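Cell Technician, Drive Handling
Stevley, Receiving and Test Building
Posted November 9, 2025
Full time, day shift, on site

Stevley takes in used storage equipment from data centers, tests the hard drives, and sends them on for reuse or for shredding. The drives come to us still in their caddies. One robot cell does the loading and unloading between the incoming trays and the test racks, and we need a technician to look after it.

The cell is named Brolta, after the software it first ran on. It has one arm, one two-finger gripper, a tray station, and 142 test slots. On a normal shift it runs with a person nearby who also has other work to do. The technician who set it up, Ilham Krishnan, moved to our Hustia site in October and is still available by phone for handover.

What you will do

You will start each shift by checking the gripper and the tray station, running the arm through its reference positions at low speed, and signing the log. During the shift you clear faults, change fingers when the caddy type changes, and keep the spare parts shelf in order. When a new caddy style arrives, you teach the pick and place points and write them up so the next shift can use them.

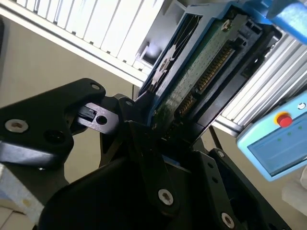 Gripper work is the largest part of the job. The fingers are removed and refitted often, and a screw that has backed out a half turn is enough to shift the pick point. You will go over every hex-socket screw on the body and fingers with a torque driver, mark the ones you have set, and replace any with a rounded socket. Drives are handled with the circuit board exposed on one side and the row of gold connector pins close to the edge, so a finger that closes in the wrong place can ruin a good drive. We expect you to stop the cell and look when a grip seems off, even if the controller shows no fault.

Every 510 hours the cell comes down for a full service. You clean and grease the finger linkage, check the cable run along the arm, inspect the frame joints, test the emergency stop on the pendant and the one at the gate, and back up the program before and after. The service takes most of a shift. Chantal Melnyk, who runs maintenance, does the first two with you.

You will also do small repairs. Past ones include a worn bracket in the finger linkage, a sensor cable pinched behind the tray station, and a pendant cable with a bad connector. Larger failures of the arm go to our service contractor, Mazza. You call them, let them in, and stay with them — we want someone here to know what was changed.

What you need

Two years of hands-on work with industrial machines of any kind. Robot experience helps, and we will train a good mechanic who has none. You should be comfortable with hex keys, a multimeter, and a teach pendant, or ready to learn the last one. You need to follow lockout steps every time, including for a short job. You should be able to write a clear log entry in English and lift 10 kilograms.

It is useful, though not required, if you have handled static-sensitive parts. Wrist straps are worn at the tray station and at the repair bench.

Pay and hours

Pay depends on experience and is discussed on the first call. Overtime is paid and is usually tied to the full service. Steel-toe shoes are reimbursed after the first month. Parking is free behind the building.

How to apply

Send a resume and a short note about a machine you have kept running to Zuzanna Kołodziej in the Stevley office, or drop them at the front desk. Please put job number 118 on both. Applicants we want to meet will get a call from Wayne Chan, then come in for a visit that includes an hour at the cell with a finger change. Bring safety glasses if you have your own.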